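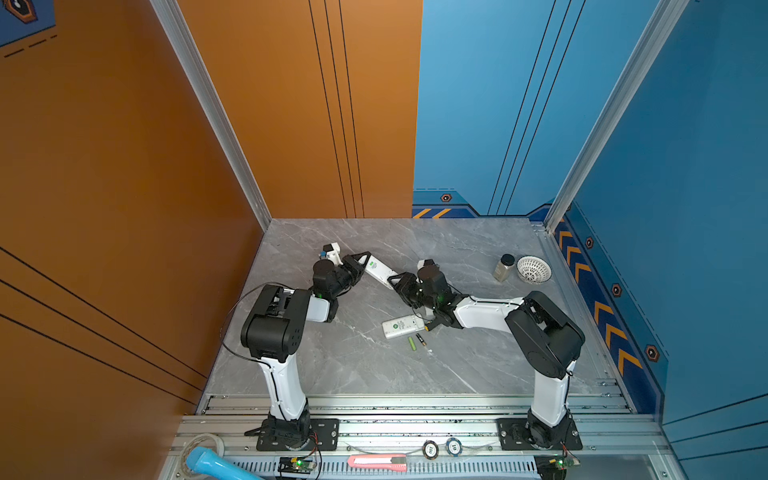
CLENIRDEN, December — The town says its new parking plan will make it easier to find a space downtown. It also says the plan will bring in more money, cut traffic and leave shoppers no worse off. Anyone who has tried to park near Grilent Street before lunch might like to know how all of that fits together, and the 32-page report released this month doesn't say.

Under the plan, 300 free curb spaces between the library and the old bus station would become paid ones by spring. The price would move with demand and top out at $4 an hour. Drivers would pay through Torum, a phone app run by Lozano, the company that also wrote most of the report.

That last part deserves more attention than it got at the evening meeting where the plan was presented. Lozano was hired to study whether Clenirden has a parking problem. It found one, and the fix it recommends is its own app. The town says other companies will be allowed to bid before any contract is signed, but the list of required features runs to three pages and reads a lot like a Torum brochure.

"It was an open process and it still is," said Paora Hinds, the town's parking and streets manager. "We went with the people who had the data."
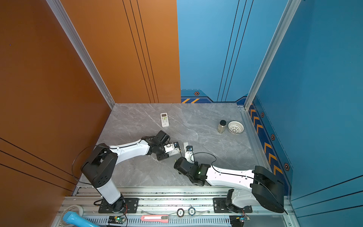 The data is thinner than it sounds. The report leans on a survey of 1,266 people, most of whom are said to support "smarter parking." The question they were asked, printed in an appendix, was whether they would like to spend less time looking for a space. It's hard to picture who would say no. Price doesn't come up until a later question, and the answers to that one are described only as "mixed." A request for the full results had not been answered by press time.

The survey was also handed out inside the app. Clenirden already uses Torum in the garage behind the courthouse, so a good share of the answers may have come from drivers who were paying by phone when they were asked. The report does not say how many. People who park for free on the street and walk, who have the most to lose, would have had to find the survey on the town website.

Then there is the claim that shoppers won't pay more. The report gets there by assuming that a typical visit lasts under half an hour and that the first half hour stays free. Perhaps it does last that long for someone picking up a prescription. A haircut, a sit-down lunch or a trip to the dentist is another matter, and those are the businesses that have moved into Grilent Street as the stores have moved out.

Hinds said the free period was "a starting point" and could be changed after the first year. Asked whether it might get shorter, he said the town would look at everything.

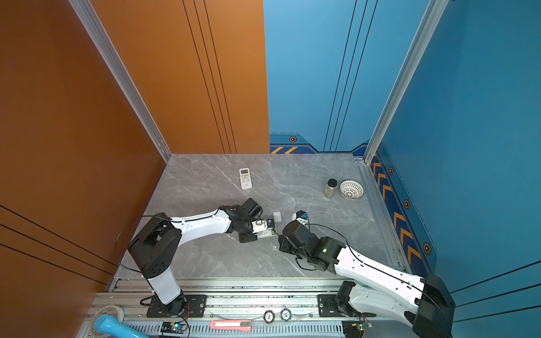 Where the money goes

Parking money would go into a fund for downtown sidewalks, lighting and trees, according to the report. That is an easy thing to like. The wording is looser than the slides at the meeting made it seem, though. The draft rules say the money "may" be spent downtown, and they let the town move any surplus into the general budget at the end of each year.

The company's share isn't in the report at all. Lozano is usually paid a cut of each payment, and Hinds confirmed that the same setup is being discussed here. He would not give a figure, citing the bidding to come. So the town is forecasting what it will earn from a system without telling residents what the system will cost, and asking for comments in the meantime.

There are decent arguments for charging. Free spaces do fill up early, and some of the cars in them sit there all day. Store workers admit to taking the good spots, and the all-day lot by the station is half a mile off with one working light along the path. Fixing the light would seem a cheap place to start. It is mentioned once, in a footnote, as "outside the scope of this study."
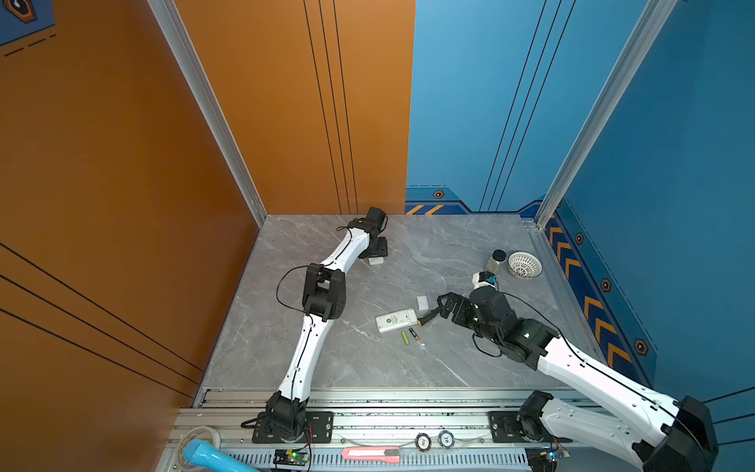
Two robot arms over a gray marble-patterned surface, between orange and blue walls.

Drivers without a smartphone would be able to pay by calling a number or at pay stations. The number of stations hasn't been decided. The courthouse garage has a single machine, and it was out of order in the afternoon when this reporter stopped by.

The town is taking written comments on the plan through the end of the month. Copies of the report are at the front desk in town hall and at the library, where parking is still free for now. A vote is expected early in the new year, and Hinds said the survey results would be released in full before then. He did not give a date.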